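Kulside Sessions: Frequently Asked Questions

Last updated February 5, 2023

What is Kulside Sessions?

Kulside Sessions is a series of small live concerts, mostly with local bands and solo artists. We started in October with one evening, and now we do it every month. The music is different each time: noise, folk, punk, some electronic things. The booking is made by Nusrat Khondokar, who also answers most of the emails.

Who can come?

Everybody. All shows are all-ages. Children under 8 should come together with an adult. For small children please bring ear protection, as we have only foam plugs at the door and they are too big for little ears.

How much does it cost?

Entry is $5 at the door, cash or card. We don't sell tickets in advance, except for the record release of Bidau, where the demand was higher than we could handle at the door. If you cannot pay, write to us before the show and we will put your name on the list. You don't have to explain anything.

When do the doors open, and when does the first band play?

Doors are at 7 p.m. and the first band starts at 7:30. We try to be punctual, so please don't count on the usual delay. The last song must be finished at 10:30, this is our agreement with the neighbours.

Is there food and drink?

There is tea, coffee, soft drinks and normally one warm dish, vegetarian. We don't serve alcohol and you may not bring your own. Please return your plate and cup to the counter when you are finished. 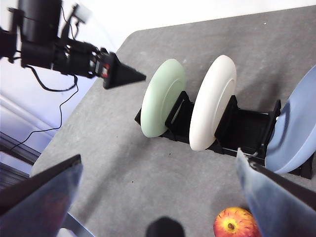

Can I leave the show and come back in?

Yes. You get a stamp on your hand at the entrance, show it when you return. If you stand outside between the sets, please keep your voice low and stay away from the doors of the other buildings.

My band would like to play. How do we apply?

Send us an email with two or three songs (links only, no attachments) and tell us which town you come from. We listen to everything, but the answer can take some weeks. It is not necessary that you have released a record. Skatomgate played their first concert ever with us, and Dagdag had only one rehearsal recording when they wrote.

Do the bands get paid?

Yes. The door money is divided equally between all acts of the evening, after we have paid the sound person. At the best attended show until now this was $479 for the bands together. Travelling bands also get dinner and, if we know it early enough, a place to sleep.

What equipment do you have?

We have a PA, vocal microphones, a drum kit without cymbals and one bass amp. Guitarists should bring their own amps. Please ask before if you need something special, for example a second keyboard stand or many DI boxes.

May I film or take photographs?

For yourself, yes, but without flash. If you want to publish a whole set, ask the band first.

I have lost something at a show. Where is it?

We keep lost items until the next concert. Write to us what it is and what colour, and we will look in the box.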